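Desa office refit draws a shrug from the people at the desks

The managers of the Desa building call it a "settling-in programme". Tenants on the third floor might call it new furniture and the same old lights.

The refit, handled by Hundau and billed as a fresh start for shared work space, wrapped up its first stage in December. The brochure handed to tenants runs to 30 pages and uses the word "calm" a good deal. It has less to say about power points, storage or where anyone is meant to put their cables.

Overhead, the white ceiling and its fluorescent strips will be familiar to anyone who has rented an office in the past few decades. The brochure promises "lighting that works with the body". A tenant who asked which lights that referred to was told it was a long-term goal.
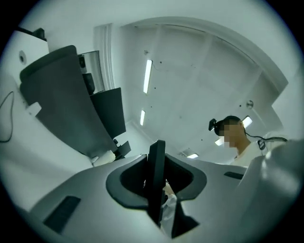

Fluorescent strip lights on the white ceiling at the Desa building.

Hundau says 645 square metres have been brought up to what it calls its Dewan standard. The standard is Hundau's own. It was written by Hundau and is assessed by Hundau, and the firm would not supply a copy when asked, saying a summary would go on its website in due course. There was no summary there on Monday.

The biggest change is to the desks. Long white tops that curve through the room have been matched with dark grey fabric dividers, which the brochure says will cut noise and "define personal territory". How much noise a fabric panel on a desk can stop in an open room is a fair question, and no before-and-after readings have been released. Hundau says feedback has been positive. It did not say how many people gave any.

As for territory, the desks have already filled up the way desks do. Monitors have claimed the good spots, black cords trail over the white surface, and further along there is a tangle of cables and gear near the wall. A drink cup with a printed label has found its place beside a divider. The clear-desk policy, on page three of the brochure, asks that surfaces be left bare at the end of each day.

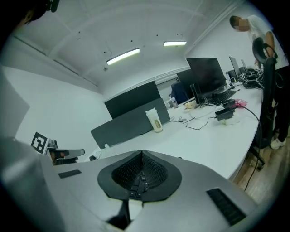 What tenants are paying

The service charge goes up by $201 a desk each year, with the first bills due after the holidays. Building management says this covers the furniture and "ongoing workplace care", a phrase it declined to break down into dollars.

A second stage, named Tetuvlow, is meant to deal with cable trays and under-desk power. It has no start date and, so far as this paper could find out, no budget. Tenants who want their cords tidied before then have been told they are welcome to buy their own clips.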